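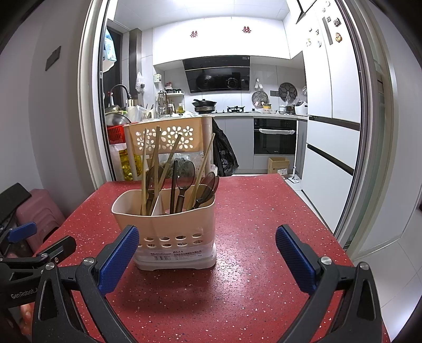
3 min read

Community > Kitchens and Halls > About Drekum Kitchen

Last updated: 15 Jan 2020

Drekum Kitchen is a shared community kitchen and cooking school on the ground floor of the old Stenberg flour store. We cook together, teach each other, and sit down to eat what we've made. If you can boil an egg you're welcome, and if you can't, we have a class that starts there!

We began with a borrowed hall, one stove and a soup night in November. People came for the soup and stayed to argue about dumplings (pinched or folded, boiled or fried), and by the end of that winter we were running a dumpling evening every fortnight. The Stenberg building came up for lease the following year. It needed new drains, a proper exhaust fan and a great deal of scrubbing, and we still love it more than is reasonable.

What we do

There are seven regular classes through the school year. Bread is the one that fills first, then noodles, then the preserving course, which takes over the whole back bench in tomato season and makes the stairwell smell wonderful. We also teach knife skills, everyday vegetable cooking, pickling and a beginners' class called Start With Eggs. Most run for two hours, with a meal at the end. Classes are capped at 20 so that everyone gets a turn at the stove and a spot at the table.

Our teachers are home cooks for the most part, along with a couple of retired restaurant people who can't seem to stay retired. We don't hand out certificates. You go home with the recipe, a full stomach and usually a container of leftovers, so bring one with a lid that fits.

The Long Table

Once a month we put all the tables end to end and invite the neighbourhood. Anyone can come and you pay what you can. The menu depends on what the Boychuk Street growers have too much of, so there have been some very zucchini-heavy evenings. Last year we served more than 1000 plates at these dinners - a number we'd have laughed at back in the borrowed hall.

The recipe shelf

This is the part we get most excited about. Members have been writing down family recipes and leaving them with us, and the collection has passed 300. Some are typed up neatly and some are on the backs of envelopes, with measurements like "enough" and "the blue cup". We test them, ask questions, and keep the original handwriting in the folder beside our version. You're welcome to come in and read through them any time the kitchen is open. Grurkow Hall, up the hill, keeps a second set in case of floods.

Using the kitchen

Small food makers can book the benches by the half day outside class times. There's cold storage, two ovens and a very large stockpot that needs two people to lift. Please label anything you leave in the fridge, wipe down as you go and put the knives back on the rail.

Getting here

The entrance is on the lane side, up the ramp. The bus stops on Boychuk Street, and there's a bike rack by the herb beds - help yourself to the mint on your way past, it's taking over.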